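Re: [smallkitchens] Slotted skimmers, and where on earth to keep them

Gavin MacAulay wrote:

> Morning all,
>
> I am down to one decent drawer since the reno and the long-handled
> things are winning. The ladle I can live with. It's the skimmers and
> slotted spoons that jam the drawer every single time, and I've got
> more of them than I want to admit to my partner. Do people hang them,
> stand them in a crock, or just cull? And is a wooden handle worth
> the bother over a plastic or silicone one? I mostly do dumplings,
> poached eggs and the odd batch of doughnuts.
>
> Also, has anyone put baskets up on the wall and not regretted it?
>
> Gavin

Gavin, you have asked my favourite question! I have been waiting for somebody to bring up skimmers on this list ever since the great colander thread, so get a cup of tea, this will go on a bit.

First, please don't cull before you've cooked with each of them for a week. I thought I had duplicates and I really didn't. A flat, round skimmer with small holes is a different animal from a slotted spoon. The skimmer gets under things. You slide it beneath a poached egg and the egg sits there like it's on a plate, and the water is gone by the time you've reached the toast. The slotted spoon scoops, so it's the one for peas, chickpeas, diced spuds, anything that wants to roll off. For dumplings I go with the skimmer every time, because a spoon bowl squashes the pleats of the ones at the bottom and I get grumpy about pleats.

Doughnuts are the exception. I like a wire spider for those, and a long handle, and nobody under ten in the kitchen.

On handles: I love wood. It feels right in the hand and it doesn't get hot, and if the grain goes furry you give it a light sand and a rub of oil and it's lovely again. But it can't go in the dishwasher and it can't be left to sit in the sink, and if you share a house with people who leave things in the sink (hello to mine) then a coloured plastic or silicone handle will save some arguments. I've ended up with both. The wooden one is mine and the others are for the household.

Now storage, which is where I get properly excited. I've been trying a setup on the marble-look top: a black silicone holder shaped like a splayed star, with arms going every which way, and you hang or lean the utensils off it. No crock, so no grey puddle of mystery water in the bottom. The heads can come right down to the bench, so I wipe underneath more often than I used to, but that takes a second and I'd rather do that than scrub out a jar. I've got the mint-handled skimmer and the black slotted spoon on it at the moment, with the wooden-handled one out on the top and my yellow-cuffed glove beside the holder. The baskets on the walls are waiting for their turn, and I'll get to those.

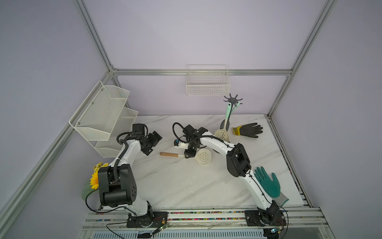
Khalil Nimri: I'd keep the heads up, not down. I had a Kettunen rack for years with everything hanging head down at the back of the bench, and every time I rolled pastry the flour got into the holes, and then it turned to glue in the wash. Small round holes are the worst for it. These days mine go in the wall basket, handles in, heads out the top, and I haven't had to poke at a skimmer with a toothpick since August. Depends how much baking you do.

Khalil's point came to me off-list and he said I could pass it on, and I think he's dead right about flour. I don't do much pastry so it hadn't crossed my mind. If you're a baker, Gavin, put the holder at the far end from wherever you roll out, or do what he does.

Which brings me to baskets. Yes, I've put them on the wall, and no, I don't regret it! There's a small white wire one on the back wall and a white tiered rack on the left wall with two bins, the top one bigger than the bottom. A few things I've worked out while dithering over what should go in them:

Wire grid is for big things. Anything skinny will poke through, and you'll catch it with your sleeve. Tea towels are perfect, so are garlic and onions. The perforated sort of bin is far better for small stuff like pegs, bag clips, corn holders and the little lid off the thing.

Put a basket up empty and leave it empty for a few days. Reach for it while you cook. If your hand never goes there, it's in the wrong spot, and it's much nicer to find that out before you've filled it with spice jars.

Angled bins are a joy because you can see in from where you stand, but don't put the heavy stuff in the one that sticks out furthest. I had a tiered one from Ostard in the old place and loaded it with tins, and we came down on Monday morning to two neat holes in the plaster and chickpeas all the way to the back door. Proper wall anchors, please. And screws at every corner, even if the instructions say the top ones will do.

As for the drawer itself, once the long things are out you'll be amazed. I got 26 centimetres of depth back in mine, and the first thing I did was buy another whisk, so learn from that what you will.

One more thing on gloves. Somebody asked last month why I keep a work glove near the utensils. I use it for oysters and for shucking corn when the silk is driving me spare, and I like it lying flat where I can grab it. A hook would be tidier, I know. I'm open to ideas if anyone has found a hook that holds a glove without stretching the cuff.

Gavin, would you measure the wall beside your stove and tell us what you've got to work with? And how long are the handles on the ones that jam? If they're all over the length of the drawer then it was never going to work, and you can stop blaming yourself. Khalil, same question about your basket, how deep is it? I'd like to try heads up for 2 weeks and report back.

Cheers from a very happy skimmer person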